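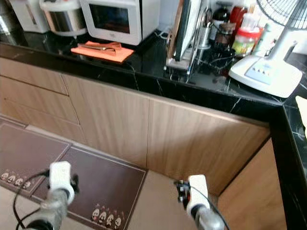

Our project reviewed Truseck, a two-armed kitchen robot kit sold by Retar. Faraji Swai wrote the test plan and I kept the log. The kit costs 3,244 with the hands and 1,687 without.

We chose washing-up as the main task – the seller lists it first.

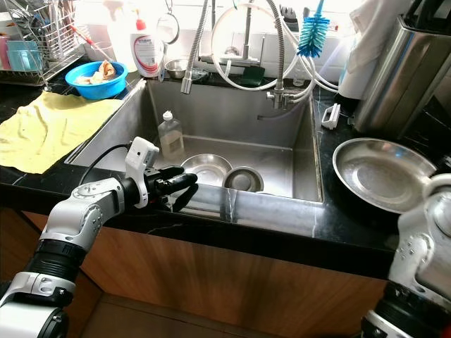 Fig. 2. Left hand over the front rim of the sink, two steel bowls in the basin.

Set-up took 81 minutes. The manual covers the arms well but says little on cable routing.
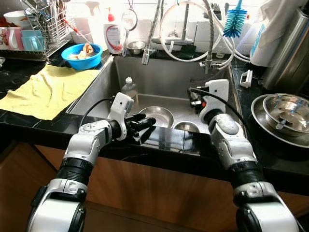

Fig. 3. Both arms reaching forward at the sink.

We would ask Retar for a longer section on wet areas – two pages is thin.

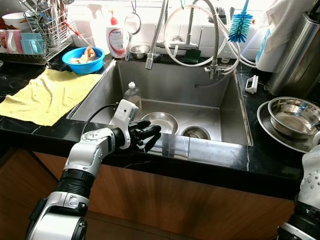

Can the kit be hired before buying?
Retar hires it out by the week for 200, with set-up left to the customer.

Related reports
Odera arm: first review
Idmont hand grip tests
Writing a test plan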